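The Grape Test

I told Wanpen Bunnag I'd have a winner picked by the time she got back from lunch, which gave me one pink plate, one bunch of plastic grapes and not nearly enough time.
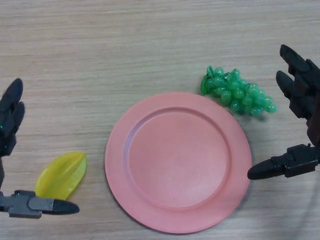

Round One: Grapes

So the deal was this. Maven, our whole company (me, Wanpen, and a landlord who likes to drop in), could afford one brand of hand. We had a loaner pair from Fonine bolted up and a pair from Ditis still in its foam, and whichever pair set the table better got the 3000 dollars and the other went home in a box.

The Fonines went first. I put on the control gloves, wiggled my thumbs, and watched two dark thumbs wiggle back at me. I love that part! I've been doing this for years and I still giggle.

Then I went for the grapes with the right hand, nice and slow, and squeezed. They squirted out from under the fingers and shot across the wood like they had a bus to catch. I tried again from the stem end. Better! I got them up, got them over the plate, and dropped them from way too high.

"Are you winning?" That was old Sakalauskas, the landlord, leaning in the doorway with his coffee. He'd worked a crane at the docks starting in 1974 and had opinions about anybody who picked things up for a living.

"It's a comparison," I said. "I'm not supposed to win."

"You're grabbing. Don't grab. Let it come up to you."

I gave him the gloves, mostly so he'd stop talking. They were tight on him, and he held his hands out in front of him for a long while, opening and closing them, getting the feel of the lag. Then he slid one thumb under the grapes, lifted, and set them on the plate so softly I didn't hear them land.

Wanpen came in right then, still chewing. She looked at the plate, and at him, and at me with my bare hands.

"So it's the Fonines?"

"I haven't even unpacked the others," I said.

Sakalauskas was already reaching for the yellow piece.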